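Okay friends, a little thread about the old tower, since so many of you asked what happened after I mentioned it last month. Get a drink, I ramble.

I bought it in January from the Ultitow surplus counter, a plain black office machine with big plastic handles on the case (I love a computer you can carry like a suitcase!). It had sat on a shelf so long that the dust had a texture.

The plan was never anything grand. I want a box in the closet that holds the family photos and my music, and I want to have built it with my own two hands, or at least taken it apart and put it back together with them.

So first came the big strip down. Side panel off, processor out, hard drive out, memory out, and every piece goes in its own spot so I don't end up crawling on the floor with a flashlight like I did with the Negri build.

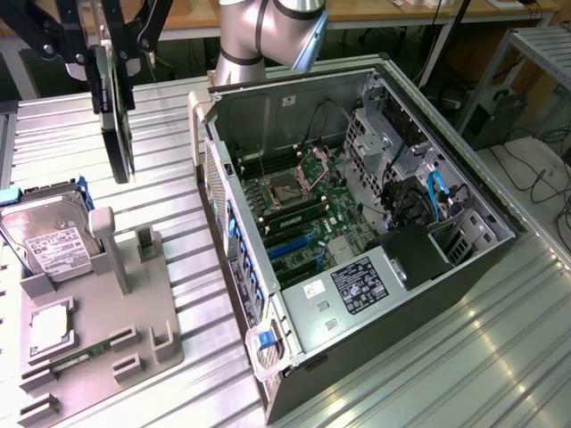
Hadex Workshop, February 9, 2021

Look at that socket, all open and waiting with its little lever up! The processor is over on the left in the gray holder, with the hard drive above it, still in its blue caddy. I left one memory stick seated in the board and set another one in the holder.

If you've never done one of these, the socket is the part to be careful with. Lever up, bracket up, set the chip down flat with the corner mark where it belongs, and let it settle by itself. If you find yourself pushing, stop and go make toast.

The drive is the easy bit. The caddy slides into the metal cage at the end of the case, and then you plug in that light blue cable that's dangling there. I find it very satisfying, the click especially. I may have done it more times than I needed to.

Someone asked about storage. The drive I'm planning to end up with is 2000 GB, and my photos come to 756 GB at last count, so there's room for plenty more blurry pictures of the dog.

Someone else asked about the power supply. It's the one that came with the machine and I'm keeping it for now. If it gets noisy I'll go see what Kerkska has in the used bin, they're always so kind about my questions.

Still to do: fresh paste, processor in, memory in, drive in, cables tucked where they can't touch a fan. Then the panel goes back on and I hold my breath and press the button. More when I get there, and thank you for all the sweet replies on the last thread, I read every one of them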